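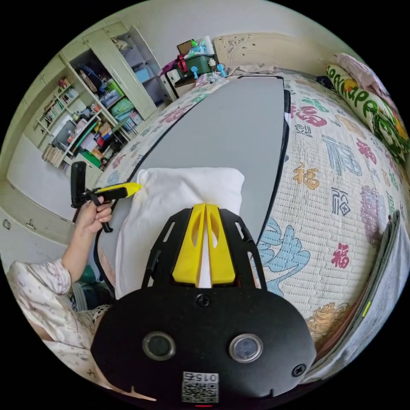
Call for participants: help us write a plain-language practice guide for collecting household handling data

Witau is looking for people who fold, sort, wipe, stack and put away, and who have opinions about how that work should be recorded. We are putting together a good-practice guide for teams that use hand-held grippers to gather examples for household robots, and we want the people doing the collecting to write a good share of it!

Applications are open through May. Places are paid, part-time and mostly home-based.

What the project is

Plenty of groups now send hand-held grippers out to people's homes. Each group has its own rules. One wants every towel smoothed before it is folded, another throws out any recording where the cloth gets dropped, a third keeps the drops and labels them. Consent forms run from half a page to fourteen. Some collectors are told to clear the room first and some are told to leave it exactly as they live in it. When two sets of recordings are put together later, no one can tell which habits came from the person and which came from the instructions.

Last year we gathered written instructions from teams willing to share them and ended up with 633 separate rules. A lot of them repeat each other. Quite a few contradict each other, and some contradict themselves a page later (our own did, and we were a bit red in the face when we saw it). We've sorted 584 of them into draft topics. The remaining ones are the interesting ones, where we couldn't agree on what the rule was for, and they are where you come in.

The finished guide will be called the Gedemar Guide, after the street where our test apartment is. It will be free to read and free to copy. We want it short enough that a new collector will read the whole thing before starting, and specific enough to settle an argument between two experienced ones.

What you would do

Over 8 weeks you would carry out ordinary cloth and kitchen tasks at home with a pair of grippers, following the draft rules as written. Then you tell us where the rules got in your way, where they left you guessing, and where you'd have done something different if we hadn't asked you not to.

A normal week looks like this:

Two recording sessions of up to 90 minutes each, at times you pick. Early morning is fine, so is 10 p.m.

A short written log after each session. Notes and half sentences are welcome. We read every one.

One group call, one hour, where we go through a handful of rules line by line and rewrite them together.

The tasks in the first half are all flat cloth: hand towels, pillowcases, napkins, dishcloths, T-shirts. You'll be folding on whatever surface you normally use, whether that's a table, a bed, an ironing board or the top of the dryer. In the second half we move to the kitchen, with cups, lids, cutlery and dry goods. There is no glass, no knives and nothing hot. Irons stay unplugged and out of reach during sessions.

Draft rules you would be testing

So you know what you're signing up for, these are a few from the current draft. The numbering is a mess and we know it.

3.1 Before starting, state the task in one sentence. If you can't say it in one sentence, split it into two tasks.

3.4 Do not tidy the room for the recording beyond what you'd do for safety. Walkways clear, cords out of the way, everything else stays.

3.5 Put away anything showing a name, an address, a medical detail, a bank detail or a child's school. Check shelves and walls as well as the work surface.

4.2 Close the fingers on the cloth only as hard as the cloth needs. If the fabric puckers or slips, let go and take a new hold.

4.3 With two grippers, one holds still while the other moves, unless the task calls for both to move together.

4.7 If you drop something, pick it up and go on. Do not restart.

5.1 Stop when your hand tells you to. No session target outranks a sore wrist.

6.2 Anyone else at home must know when recording starts and when it ends. Anyone who walks in can ask for that recording to be deleted, and no reason is needed.

7.3 A collector may withdraw any recording up to the date the set is closed, and must be told that date in writing before the first session.

Rule 4.3 has already caused more discussion than all the others put together. People who fold a lot say that a holding hand is never really still, and they have a point. Rule 3.4 is a close second. What counts as "beyond what you'd do for safety" when there's a stack of books near your elbow? We would love to have that argument with you.

Who we're looking for

You don't need any background in robotics or engineering, and you don't need to have used a gripper before. We'll teach you, and most people feel comfortable by the end of the second session. What we do need is people who do these tasks often enough to notice when a rule is silly.

We would especially like to hear from:

People who have worked in laundries, hotels, care homes, school kitchens or as home helpers.

People who share a home, with all the coming and going that brings.

People over 60.

Left-handed people. The current draft was mostly written by right-handed people and it shows.

People who have collected this kind of data for another team and came away with a list of complaints. Bring the list.

People who read instructions for fun, or who write them for a living.

You must be 18 or over, able to join a call in English, and have a space at home where you can stand and work without blocking a doorway. If you have a current hand, wrist or shoulder injury, please wait for a later round. If you have a long-term condition that affects how you grip, please do apply, and tell us what would help. The triggers can be adjusted, sessions can be shorter, and some tasks can be done sitting down.

Everyone you live with who is an adult will be asked to sign the household notice. It is one page. If someone at home would be unhappy about recording, we'd ask you to take that seriously and sit this round out.

Equipment and training

We send a kit with 2 grippers, a charger, a carrying case, a set of spare fingertips and a printed copy of the draft rules with wide margins. Please write in the margins! You'll send the whole thing back at the end and we cover the postage both ways.

Training is one video call of two hours, followed by a practice session on your own and a 20-minute check-in. Practice recordings are deleted once the check-in is done. Nothing from training goes into any data set.

The kit is checked before it leaves us. If a part comes loose, gets warm or stops responding, put it down and message us. Please don't open the casing, even if you are handy. A replacement goes out on the next working day and your pay for that week is not affected.

What happens to the recordings

They are stored by Witau and used for testing the guide. We look at them to see whether a rule was followed, whether it could be followed, and what happened when two rules pulled in different directions. They will not be sold. They will not be passed to another group unless you agree to that on a separate form, and saying no to that form makes no difference to your place or your pay.

Sound is switched off by default. Your name is kept apart from your recordings. Every recording is viewed by a reviewer before it enters the project set, and anything that falls under rule 3.5 is removed at that stage. You can ask to see what we hold from you at any point.

The written logs are different, because we quote from them in the guide. You choose whether you're quoted with your name, under a made-up name or not at all.

Pay and credit

Participants are paid by the hour for sessions, logs, calls and training. The rate is in the information sheet and it is the same for everyone, whatever their background. Payment goes out every two weeks. If you leave partway through, you're paid for everything you've done up to then.

Contributors are listed as co-authors of the guide if they wish to be. We mean co-authors. The last two rounds of editing happen with the whole group, and a rule goes in only when the people who have to follow it have had their say.

Who is behind this

Witau is a small research and training office. We work on the human side of automation: instructions, consent, working conditions, handover. The Ásgeirsdóttir fund is paying for this round. The review of comfort and hand strain is being carried out by Prastisero, a separate group that reports its findings to participants at the same time as it reports them to us.

How to apply

Send us a message through the contact form with "Guide participant" in the subject line. Tell us:

Which household tasks you do most, and where in your home you do them.

Whether you are left-handed, right-handed or a bit of both.

One instruction you've been given at work or at home that made no sense, and what you did about it.

Any times of day that don't work for calls.

Please keep it under a page. No résumé needed. A voice message is just as good if you'd prefer not to write, and you can upload one through the same form.

We reply to everyone. If you're shortlisted we'll set up a 15-minute chat, which is as much for you to ask us questions as the other way round. The information sheet, the consent form and the household notice are sent out before that chat so you can read them in peace.

If you can't take part but have rules of your own that you'd like us to look at, send those too. Scruffy ones are fine, and so are photos of a list taped inside a cupboard door.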